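Staying With Us at Wilard House: Frequently Asked Questions

Welcome, and thank you for thinking of spending a few nights with us! We get a lot of the same questions by phone, and since we do love to chat, those calls can run long, so we've gathered the answers in one place. If yours isn't on the list, please call or write anyway.

What time can I check in?

Any time after 2 in the afternoon. If your bus or train gets you here earlier, come on up and leave your bags in the front hall, and we'll point you toward a decent lunch. Late arrivals are fine too. Let us know before supper and we'll give you the code for the side door, so you can let yourself in at whatever hour suits you.

How do I find you?

We're at 1243 Flakia Road, on the uphill side, with a green mailbox at the end of the drive. Some phone maps will try to send you down the lane behind the feed store, and that lane ends in a field (a very pretty one, but still a field). Stay on the main road until you pass the Kumarasinghe bakery and take the next left. The drive is gravel and fairly steep, so take it slowly if you're in a low car.

Is breakfast included?

Yes, and please come hungry. Kwadwo Ansah has run our kitchen from the start, and he puts out eggs, fruit, porridge, and whatever bread came up from the bakery that morning. If you don't eat dairy, wheat, or meat, tell us when you book and he'll plan around it happily. Early hikers can ask for a packed breakfast the night before.

Can I bring my dog?

One well-mannered dog per room is welcome in the two ground-floor rooms. There's a cleaning charge of $40 per stay, however long you're here. We do ask that dogs stay off the beds and out of the breakfast room, and that you don't leave yours alone while you're out for the day. Sorry, no cats, as our own cat has strong feelings on the subject.

Do you take children?

We certainly do! Cribs are free, and there's a shelf of board games and picture books on the landing. The stairs are old and a bit steep, so if you have a toddler, ask for a downstairs room and we'll do our best.

What is there to do nearby?

More than you'd guess from the map. The walk to Puvusau Falls starts at the bottom of our drive and takes most people a morning there and back, with a good flat rock for sandwiches at the top. Norbert Šimko rents bicycles in the village and will deliver them to our porch if you call him a day ahead. In January many of the shops keep short hours, so do your errands before lunch.

How do I hold a room, and what if my plans change?

A deposit of $50 holds your room, and we take it off the final bill. Cancel up to a week before you're due and you'll get all of it back. After that we keep the deposit, though if the weather has closed the road we'll move your dates at no charge.

What are the beds like?

This may be the question we answer most, and we're glad to, because a good night's sleep matters more than anything else we could offer. Mattresses are on the firm side. If you'd like yours softer, ask at check-in and we'll bring up a topper. Extra pillows and a wool blanket are yours for the asking as well. Bring something warm to wear in the evenings, even in summer, as the house cools off quickly once the sun goes behind the hill.
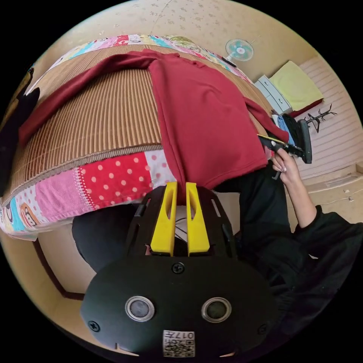
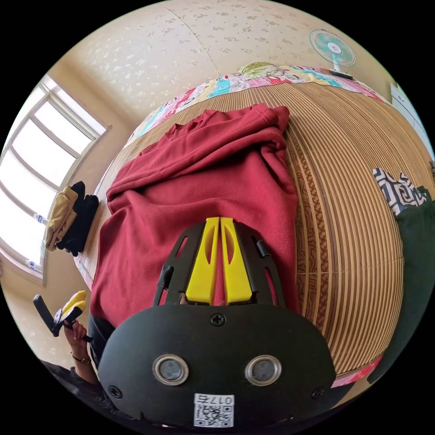
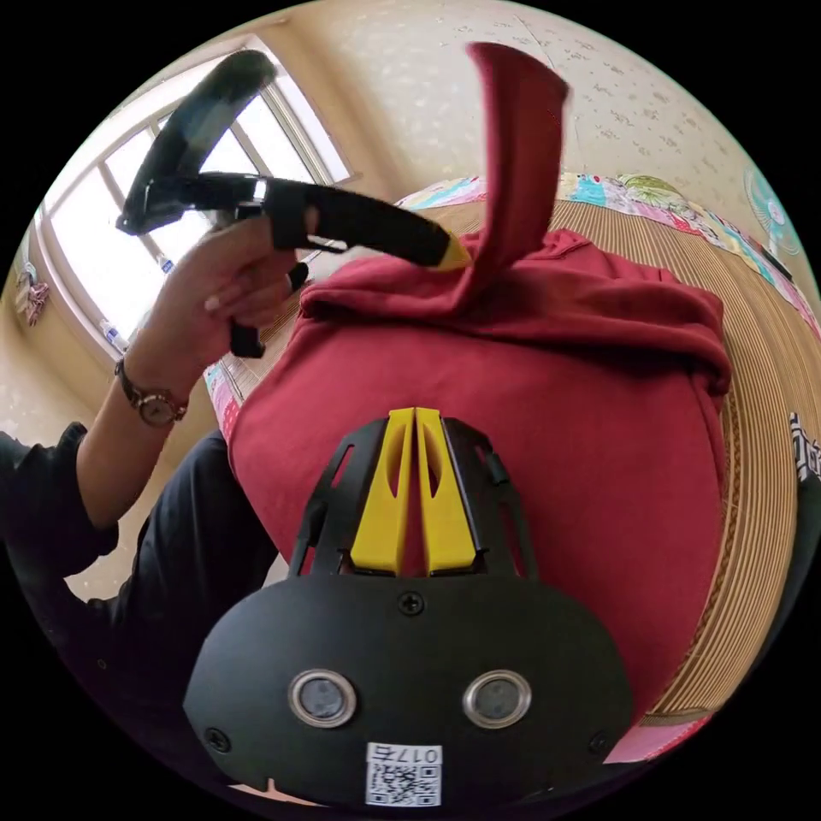
Can I do laundry during my stay?

Yes. The washer and dryer are in the back hall, past the kitchen, and guests staying three nights or more can use them free of charge. Soap is on the shelf. We only ask that you don't start a load after nine at night, as the machine shakes a little and the room above it is usually taken.

Do you have Wi-Fi?

We do, and it works well in the parlor and the breakfast room. It's weaker upstairs at the back of the house. The password is on the card by the front door, and if you need to make a video call for work, ask us about using the little office off the hall.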